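4. Planning the Purchase

4.1 Starting from the task list

We came to the equipment budget with a good deal of excitement and a bad first draft. The draft listed machines. It named an arm, a gripper, a workstation and a set of cameras, put a price beside each, and added them up. When Marlene Kettler read it she asked which of our tasks each line was meant to serve, and for almost half the lines we had no answer ready. The second draft, which is the one described in this section, began with the tasks in Section 3 and worked back to the parts. It took longer to write and we enjoyed it far more, since every line opened up a small question about how the work would really be done.

For each task we wrote down the widest object to be held, the heaviest object, the reach needed, and how often the setup would change in a day. The last item turned out to drive more of the spending than the first three put together. Picking soft or light objects out of a container asks little of an arm in terms of strength. What it asks for is time: time to put the objects back, to move the container, to check the view, to tighten a screw that has worked loose. A setup that can be reset quickly by one person is worth paying for, and we were happy to move money out of payload and into mounts, quick-release plates and cable guides.

The final ledger for the Herkach project had 137 lines. This sounds like a lot for a small group, and we were surprised ourselves, but most of the lines are cheap: fasteners, clamps, connectors, storage bins, toys, tape, a label printer. We kept them as separate lines on purpose. In an earlier project at our site in Brerkham these things had all been placed under a single heading called "sundries," and that heading ran out before the end of September with two months of work still ahead of us. Nobody could say where it had gone. With separate lines we can see at once that we go through cable ties and finger pads at a great rate and hardly touch the spare screws.

4.2 Arms and grippers

We asked two suppliers for quotes, Prirnik and Brandão. Both were patient with us. The Brandão quote was lower for the arm alone, and for a group that already owned mounting hardware and had somebody on staff to write the drivers it would have been the better offer. Prirnik included the gripper, the power supply, the emergency stop and two days of help on site. Once we had added those items to the other quote, along with the hours Vignesh Thomas expected to spend on wiring, the gap nearly closed. We chose Prirnik, and a large part of the reason was delivery. Their lead time was 15 weeks, which let us place the order and still have the lab floor ready before anything came through the door.

We strongly encourage other groups to ask for lead times on spare parts as well as on the main order. We didn't do so in our first round of calls. The answers, when we did ask, were a revelation. Replacement fingers for one gripper could be had within days, while the small connector at the wrist had to be made to order. The connector costs very little. Without it the arm can't be used at all. We bought three.

Finger pads deserve a word of their own. Pads wear at the tip, and a worn pad changes how a round object sits in the grip. We budgeted six sets per gripper for the first year and asked the operators to write down the date of each change. Sowmya Annamalai, who keeps that record, has already used it to argue for a softer and more costly pad that lasts longer. Her case is a good one and the change will go into next year's order.

4.3 Objects and containers

It is tempting to leave the objects out of the budget altogether. They are toys, they cost very little, and somebody will always offer to bring a few from home. We would urge against this. Objects brought from home can't be bought again when they break, and a result that depends on one particular plastic apple is hard for another lab to repeat. We now buy each object in multiples, note the seller and the date, and keep an unopened set in the store room.

Toy fruit has been a delight to work with. The pieces differ in size, in surface and in how they roll, and everybody who visits the lab knows at a glance what they are looking at. Leaves and stems make the choice of grip more interesting than it would be with plain balls. We set our object budget by kind of shape: round and smooth, round with a leafy top, small with a thin stem, and a few odd shapes that fit nowhere else.

Clear bins were the subject of a long and cheerful argument. A solid bin is easier for the cameras. A clear one bends light, shows the background through its walls and picks up reflections from the ceiling, and colors seen through a curved corner can look paler than they are. Satish Kurian held that these are the bins people have in their homes and offices, and that we should plan for them from the first day. He won, and the lighting line in the ledger grew as a result. Figure 4 gives two views of the bin task.

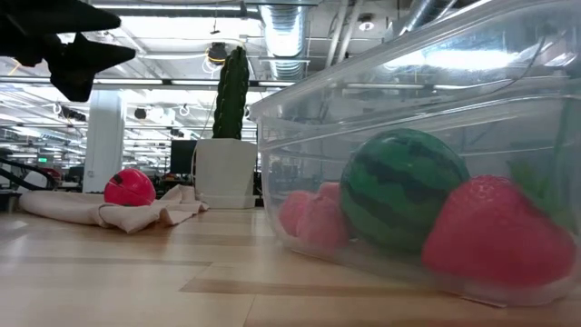
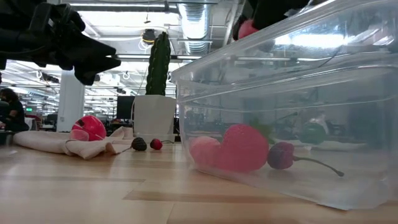

Figure 4. The bin task. Toy fruit in a clear plastic bin, with a crumpled beige cloth and a red toy outside it and a black gripper at upper left.

4.4 Space, power and light

Lab space is often treated as free, and in a shared building it very nearly is, right up to the moment when it has to be changed. Our costs under this heading were for two new power circuits, a network drop, and mounting points. The electrician's visit was the only item in the whole plan that had to happen in a fixed order, and we built the schedule out from it. If we were to do this again we would book the visit before asking for a single quote.

Light was harder to plan. Our first idea was to buy panels and diffusers at once. Chandrasekhar Kotian suggested that we wait, run the cameras under the existing fixtures for the first stretch of work, and spend the money only when we knew which reflections were doing harm. This was excellent advice. Some of the reflections we had worried about made no difference to grasp success, and others that we hadn't thought of, mostly on glossy round objects, made a large one. We left the lighting line open in the ledger with a ceiling on it, and the freedom to decide late was worth more to us than the small discount we would have had for ordering early.

4.5 People's hours

The largest cost in the plan is time, and it was also the one we were slowest to write down. We count three kinds of hours. There are operating hours, when somebody is running the task. There are reset hours, when somebody is putting things back where they belong. Then there are repair hours, which come without warning and tend to fall on the person who knows the system best. Our first estimate for resets was far too low. We corrected it by having each of us run the bin task for a full morning and note the start and end of every reset, an exercise we can recommend to anyone, and which was a lot more fun than it sounds.

After that morning we moved money from a planned third arm into paid operator time. Vignesh had been looking forward to the third arm and gave it up with good grace. The mounting points for it are in place, and it remains in the plan for the following year.

4.6 Contingency and review

We set the contingency at 20 percent of the equipment total. Our finance office would have preferred half of that, and for a repeat purchase they would have been right. For a first purchase of this kind, with adapters, import fees and small design changes all still unknown, we found the larger share easy to defend once the ledger was laid out line by line. The review on 3rd November went through the lines in order and released the funds in two parts, the first for arms, grippers and power, the second for cameras, lighting and the remaining spares.

Splitting the release suited us very well. The second part can be changed in light of what the first few weeks of use have shown, and we have already moved several lines within it. Among the changes are longer cables to the wrist, a second emergency stop within reach of the operator's chair, and more bins. The blank ledger and the reset log sheet are given in Appendix B, and Section 5 describes how the operators were trained.

Related items
Sharing one gripper between two benches: a scheduling note
Reset time in tabletop picking tasks
Clear containers and camera placement
A buyer's checklist for small robotics labs
Keeping a spare parts log: the Brerkham template
Finger pad wear over a year of use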